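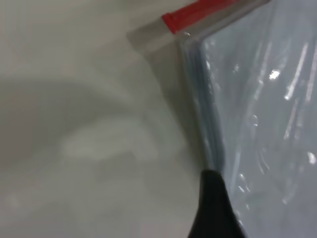 Finn Engelhardt

Clear-bag handling rules (often just "the bag rules") are the house practices robot crews follow when a gripper has to work with see-through plastic. I learned mine at Bredlow, where the sheet ran to 16 rules, and I still use most of them!

The big one is to go for the folded side edge. The film is doubled up there, so a fingertip has something to work against, while the flat part of the bag just wrinkles and throws glare back at the wrist camera. A red bit on the zipper closure is a lovely landmark (clear film on a pale table gives you so little to aim at).

Next comes speed. Bredlow wants a slow approach near the table, and a stop after 3 missed grasps so a person can take a look. Sinan Demirtaş, who wrote the Kaplan version, allows only one miss, and we've argued about that plenty.

Then there's the log. Every miss goes in, even the silly ones. My first May log had 194 entries, mostly glare.

See also: Ludance grasp notes; fingertip cleaning.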